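When the gripper let go: pictures from the Clandside bench

Gallery, 4 pictures. Click any of them for the larger size.

I promised a few people I'd put these up along with the story of the dropped phone, and then March got away from me. So, with apologies to everyone who's been asking! The short version is that our gripper had a habit of opening by itself, it took us far too long to find out why, and on one occasion it did it with someone's fingers underneath. Nothing was hurt apart from my confidence in connectors. The long version goes with the pictures, so put the kettle on.

The job itself is dull to explain. Everyday things go on a white table, the arm picks one up, and the arm puts it down somewhere else, usually on the blue plate. The arm runs off a Gernen controller, the gripper is a Munteanu two-finger one, and Nasis is the bit of software that tells them both what to do and writes down what they did (or what it thinks they did, which I'll come to). We swap the items about between batches. Some are soft, some are slippery, and some are an awkward shape, like the peeler, which everybody hates.
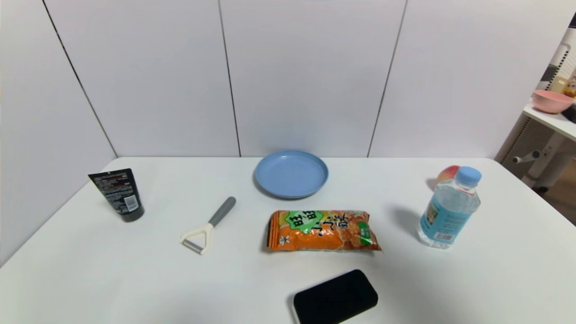 We'd been getting the odd drop for weeks before anyone took it seriously. Drops happen. You go in a bit off-centre, the thing swings, out it comes, and you write "slip" in the log and start again. I must have typed that word more than any other this year. The bottle slipped, the apple slipped, the peeler slipped (of course it did), and every one of them had a perfectly good excuse because they're all a bit of a pain to hold.

What should have made me sit up was that a slip and a release don't look the same. When something slips, the fingers carry on closing until they meet in the middle. When the gripper lets go, the fingers spread. If you're watching the item, and everybody watches the item, you miss it completely. I watched crackers hit a table over and over and never once looked at the fingers. I've been doing this long enough to be embarrassed about that.

Then came run 623. It was mid-afternoon, the phone was the item, and Imogen Dunmore was on the bench with me. The arm had lifted the phone and was turning its wrist to lay it down flat on the plate when it came to a halt over the table, no error, just sitting there looking thoughtful. Imogen reached in to move the plate a touch towards it. I've done the same a hundred times and I'd have done it then if she hadn't been closer. The fingers sprang wide open, the phone came down on its corner beside her hand, and a moment later they started to close again with nothing between them and her knuckles not very far off. She got her hand out. I hit the stop. We both said some words I won't put on a public page.

We looked at the Nasis log straight afterwards, expecting a great red warning, and it said "grasp complete". It went on saying so the whole time the phone was lying on the table! I still find that bit harder to forgive than the drop.
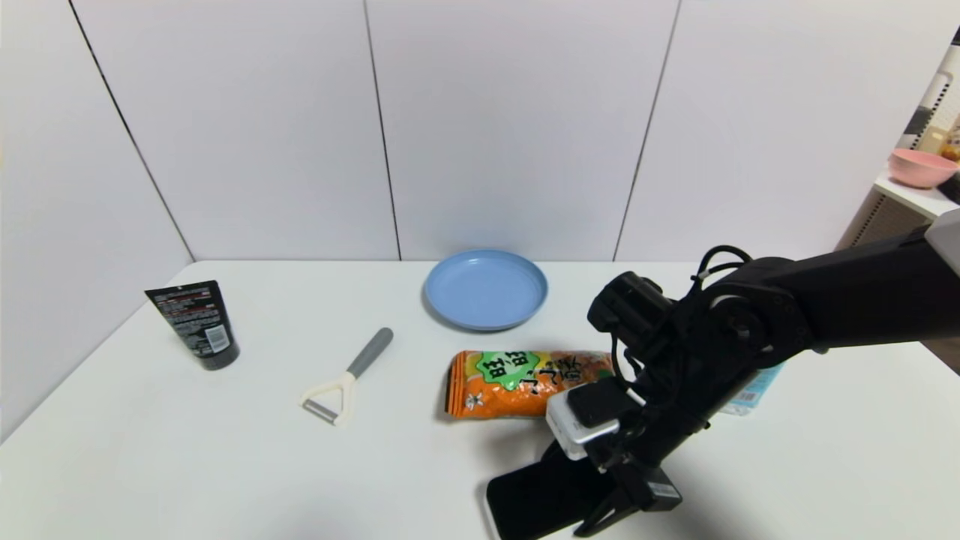

Phone held nearly upright, its lower edge on the table. The wrist cables are the ones to look at.

So, the cables. They loop over the top of the wrist joint because they have to go somewhere, and there has to be slack in them or the wrist can't turn. Our slack was fine in most positions. With the wrist rolled right over and the arm reaching across the table, though, the power lead to the gripper pulled snug, and the plug at its far end was a push-fit one with a latch that had worn. It never came out. It rocked in its socket, just enough to cut the power for 44 milliseconds (Imogen caught it in the end with a scope clipped on and a great deal of patience).

You'd think a gap that short wouldn't matter, and for most things on the bench it wouldn't. The cameras didn't blink. The gripper, on the other hand, restarted. When ours restarts it goes looking for its end stops so that it knows where its fingers are, and it does that by opening as wide as it can go, then closing all the way, then waiting for orders. It doesn't care what it's holding and it doesn't check if there's a hand in the way. I'd set that start-up routine myself when the gripper was new, with the arm parked and nothing on the table, and it seemed a very sensible thing to do at the time.

Meanwhile the controller noticed that it had lost the gripper and paused, which explains the thoughtful halt. It had paused without cutting anything off, so to anyone standing there it looked like the end of a move. And Nasis simply kept hold of the last good message it had been given. Each of the bits did what it had been set up to do and between them they nearly had Imogen's fingers.

I went back through the notes looking for anything else that might have been the same fault. We had 70 drops logged as slips. For 6 of them there was finger position data good enough to see the open-then-close pattern, plain as day once you knew to look for it. The rest I can't tell you about, and I've stopped guessing. They're now down as "cause not known", which looks much worse in the summary and is much closer to the truth.

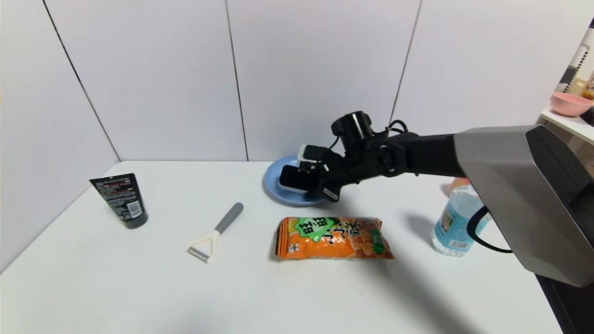 The fix for the cable took less than a morning, which was galling. There's a new lead with a screwed connector, a clamp so that any pull lands on the clamp and leaves the plug alone, and a bit more length in the loop. We then had the wrist rolling back and forth over the plate until we were all sick of the sound of it, with the scope still attached, and the power line stayed flat.

Everything else took longer. The gripper no longer homes on its own when it wakes up. It stays exactly where it is and sulks until a person tells it to go ahead, and the go-ahead only works with the arm in its parked position. If it's holding something when it loses power it keeps hold of it, which does mean you sometimes have to coax a squashed bag of crackers out by hand with the power off. I can live with that.

Nasis now throws away any gripper message that's gone stale and says so in large letters. I wanted a buzzer as well. I was outvoted, and having heard the buzzer I can see why.

The change I'd most like other people to copy costs nothing. We don't reach in on a pause any more. A pause isn't a stop! The arm can be perfectly still and still be powered, still be waiting for something, still be about to have an idea of its own. If you need to nudge the plate you press the stop, you look for the light, you nudge the plate, you step back and you reset. It adds a few seconds and it drives you up the wall for the first week, and then you don't notice you're doing it.

I did wonder about keeping the phone off the table for a while, as it was the item that gave us the fright. Imogen was firmly against it. She wanted the same item, the same plate and the same wrist roll, as many times as we could stand, and she was right (she usually is, and she'll be reading this, so there you go).

One more thing on the wrist camera. People have asked if it would have caught the fault sooner, seeing as it looks straight down the fingers. It would have, if any of us had been looking at it. Every one of those releases was sitting in the wrist recordings, and we only ever opened them when we wanted to check how a grasp had started. The ends got skipped. I now watch the last few seconds of every failed run from the wrist view before I type a word in the log, and it's quite blurry when things are moving fast, but you can nearly always see what the fingers are up to.

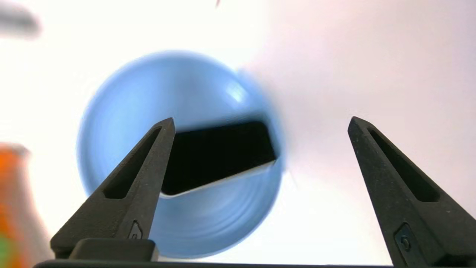
Denise Ellwood: We had the same thing with a worn latch, except ours only let go when the room heater kicked in, so we blamed the heater for a fortnight. Can I ask what happens now if the power drops while it's closing? Holding position is lovely when it's got a phone in it and less lovely when it's got a thumb in it.

Good question, Denise, and it's the one I'm least happy about. If the power goes halfway through closing, the fingers stay where they've got to, and you can back them off by hand with the small wheel on the side. I've tried it on a rubber glove stuffed with rag and it comes free without much of a fight. I haven't tried it on myself and I'm not keen to. We've turned the closing force down as well, low enough that the full bottle is now a bit marginal, and I'm still arguing with Imogen over whether to leave it there. I'll add a note under this gallery once we've settled it.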